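Rimero Clothing Swap, minutes of the March planning meeting
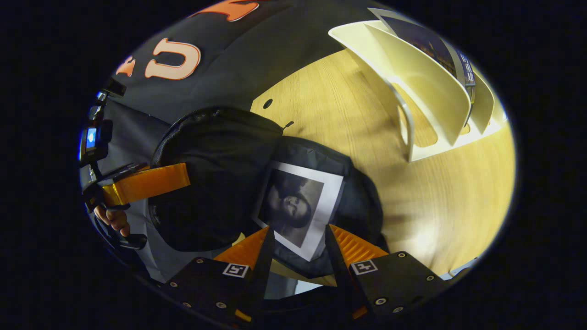
Dark gray garment with the orange and cream lettering, black zip bag, and one of the printed portraits.

Present: Howard Whitlock, Hường Ông, Vy Phí, Abimbola Omoregie, and me, Hòa Đỗ, typing as fast as I can.

We got going at 7:15 (my fault, I had the key). Last month's minutes were fine except that I spelled Prusunell wrong all the way through. Fixed now, sorry!

Sorting. We have 267 pieces on the list so far, which is a lot more than last spring. Vy wants tops sorted by size and I wanted them by color, and we went back and forth on it for far too long. Size won. Printed shirts and sweatshirts get their own rail because people always go for those first. Howard asked if anything with a big logo should go in the kids' section and everybody said no.

Bags. Abimbola would like every bag unzipped and checked before it goes out, side pockets too. Last time somebody took home a set of house keys! Hường will do the bags and I said I'd help if she brings the good coffee.

Portraits. Vy printed black and white portraits on plain white paper for the wall behind the changing area. I love them. Howard thinks they're a bit gloomy for a swap (he may come around). We agreed to hang them anyway, with tape and no pins, as the hall got cross about holes. Vy still needs to trim the white edges, or maybe leave them on, she's deciding.

Money. Hall rental is 30 dollars an hour now. Modico will lend us the rails again and wants them back by noon the next day. Flyers: Howard got a price for 4,000 and we all laughed. He'll ask again for a much smaller run.

To do
Hường: bags, and call Hoàng about the folding tables
Vy: portraits, size signs
Howard: flyers, new quote
Abimbola: door list, 15 spare hangers from home
Me: these minutes, the key

Finished at 8:40. Next meeting same place, and Abimbola has the key this time.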